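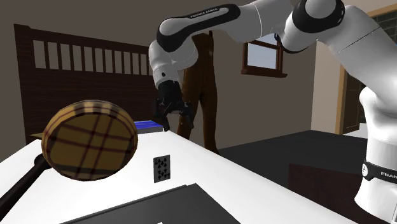 Two Grippers, One Arm and a Playing Card

Those of you who came by in June will remember that we were still arguing over which gripper to carry forward into the Okstead project, and I am happy to say we have finally sat down and compared them properly, at least in simulation. Hauwa Garba set up the room with the Franka arm over the white table, and Kinga Major picked the things to go on it. The playing card was her idea, and a mean one too – thin objects are where our old two-finger settings always let us down.

Each gripper got 20 tries at the card and 20 at the flat blue piece toward the back of the table, with the same controller and the same starting pose. The plain two-finger model held on to the card 14 times. The Lavano version, with its softer fingertips, did a little better on the card but was slower to close, and Hauwa thinks we can win back up to 30 percent of that time with some patient tuning.

Next we would like to move the camera closer in and run it all again. If you have a favorite awkward object you would like to see on the table, please do write to Tobiloba Ekwueme, who is keeping the list and would love some company.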